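3.2 Collecting the suturing examples

I'll be upfront that this was the part of the project I worried about most. Training the policy is mostly waiting. Getting good examples to train it on means sitting at a console for hours and tying knots until your thumbs hurt.

We recorded everything on the Hustia setup, with Jiahui Jin and me taking turns as operator. Each episode starts when the needle is picked up and ends when the thread is let go, so one stitch usually gives us several short clips. In all we logged 2,967 episodes. We threw out 849 of them, mostly for dropped needles or for video that drifted out of step with the joint readings (a Pritel logging bug we didn't catch until March – sorry, past us).

I went back and forth on whether to keep the messy ones. Our first set, Quezada, had only clean stitches in it, and the policy trained on it had no idea what to do when slack thread wandered into view. So for Flukura we told operators to carry on through small mistakes and fix them on the spot. Of the episodes we kept, 1,047 include at least one fix like that, and I'm really glad we have them!

The wrist view matters a lot here. Loose thread, the needle and finished stitches can all end up close to the jaws, as in Figure 4, and the policy has to tell the strand it's holding from the ones it isn't.
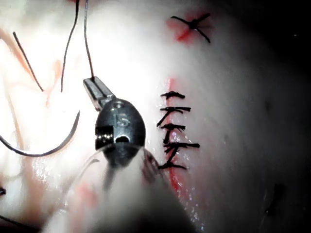

Figure 4. Wrist view from suturing, with black thread held in the jaws and the curved needle to the left.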